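The Drandex Gets Its Floor Back

The Pullunby dance series returned to the Drandex in February, and the big news was the floor. Regulars will remember last season's, which squeaked on every landing and gave one very sad duet the soundtrack of a barnyard. The new one is silent. I sort of missed the old one by intermission.

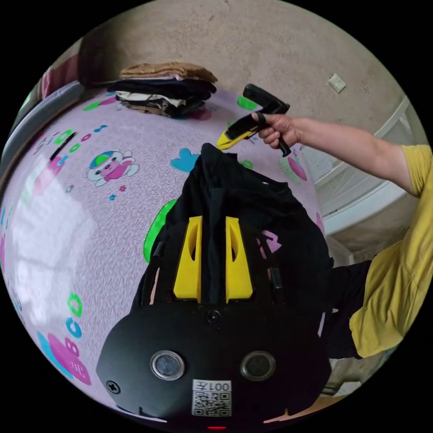 Photo: Pullunby Dance Newsletter

Maya Najjar opened the bill with "Prosell," a quintet that starts with everyone lying down and takes its time about getting up. The program note ran longer than the first section and used the word "threshold" more than I would have advised. Skip it and the piece is a pleasure. Najjar builds a phrase out of shrugs, hands it to one dancer, then lets it catch on like a yawn in a meeting. By the end all 5 were shrugging in canon, and the woman beside me had joined in.
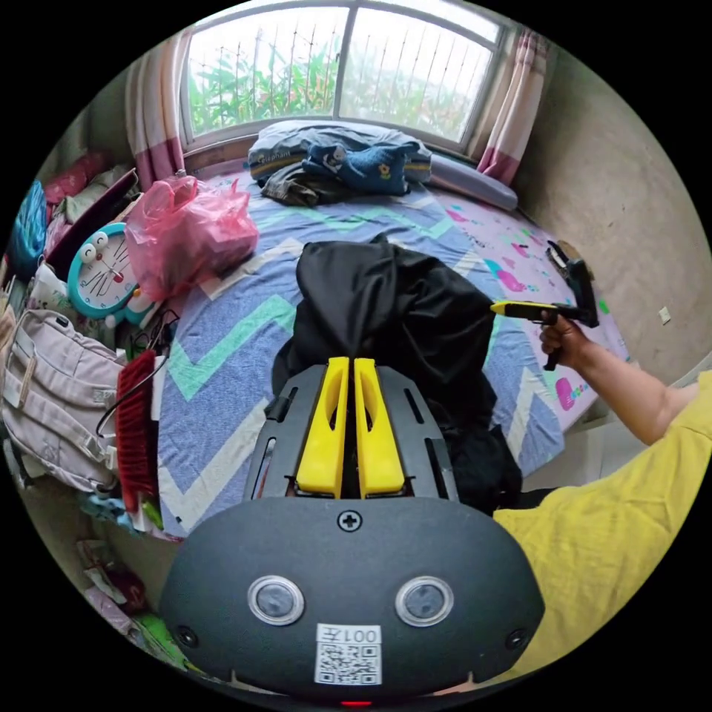

After the Break

Anas Sabbagh's "Nassar" had the harder job, coming on when half the house was still finishing its cookies. It is a duet for two men and a lot of running. They circle, they pass, they fail to shake hands. For a while I thought the whole thing was going to be cardio. Then the music dropped out, one of them stopped dead, and the other kept running for what felt like a week. You could hear him breathe from the back row. It was the best thing I've seen at the Drandex in years, and my knees hurt just watching. 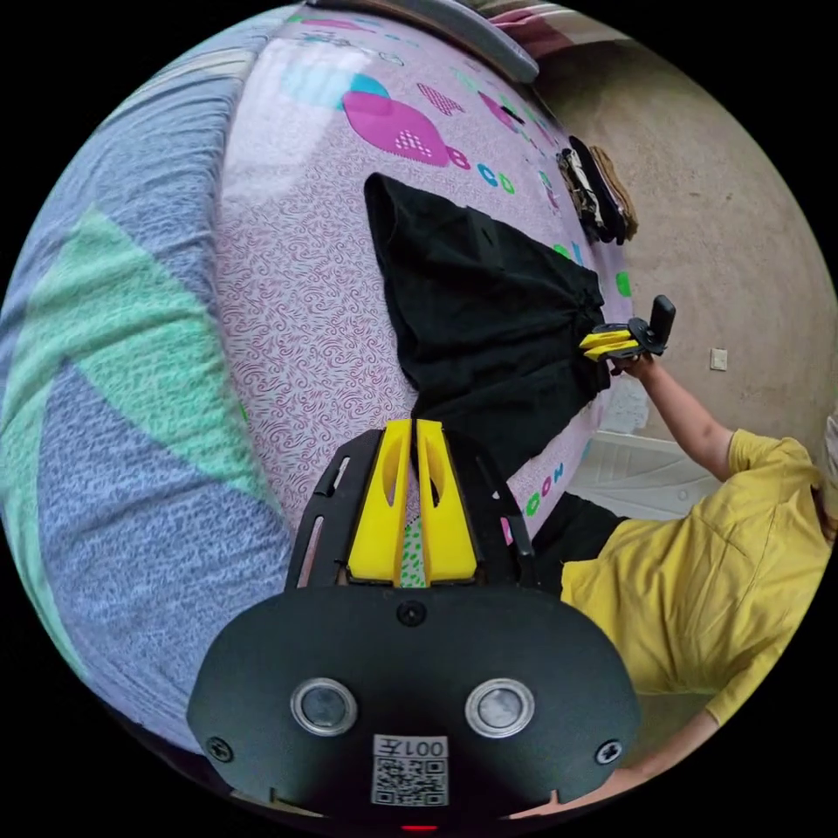

Black on pink and white.

The lighting was less sure of itself. Two cues came late in "Prosell," and a solo that should have glowed took place mostly in rumor. I'd also ask whoever picks the music between pieces to consider silence, or at least something without pan flute.

Still, almost 80 people turned up on a wet Monday, and most stayed for the talk afterward. Sabbagh was asked what the running meant. He said it meant they were late.

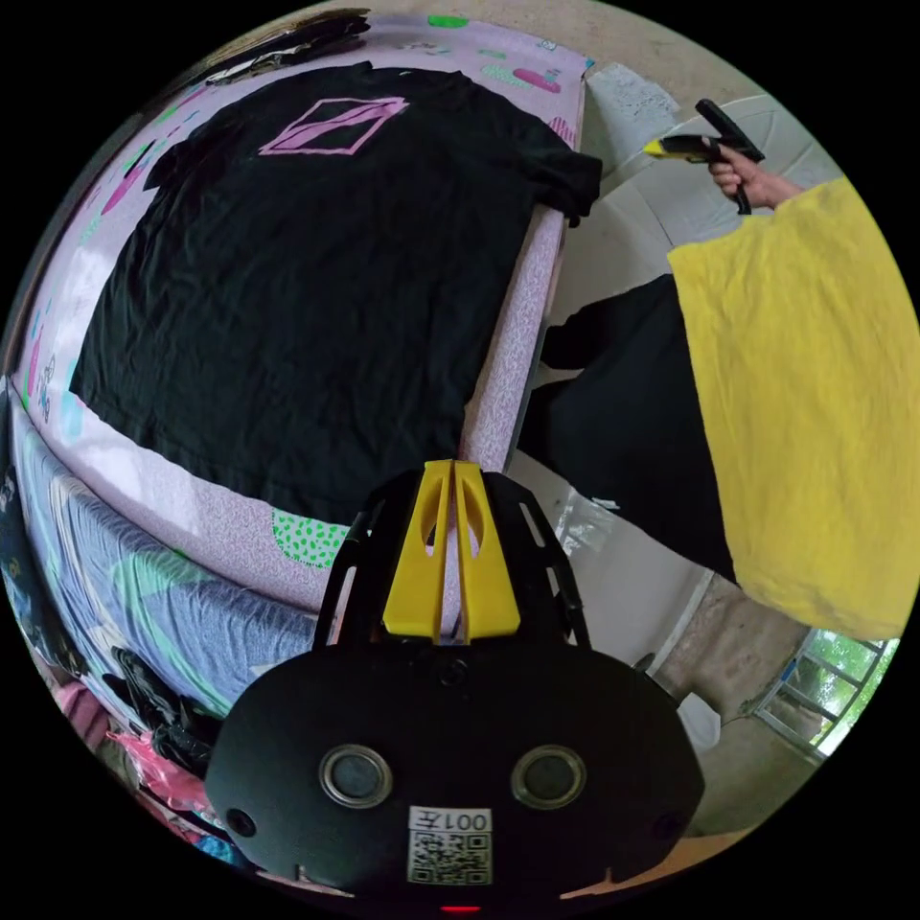
Coming Up

Both pieces come back next month with the lighting fixed, we're told. Doors open at 7, and the seats on the left have the better legroom.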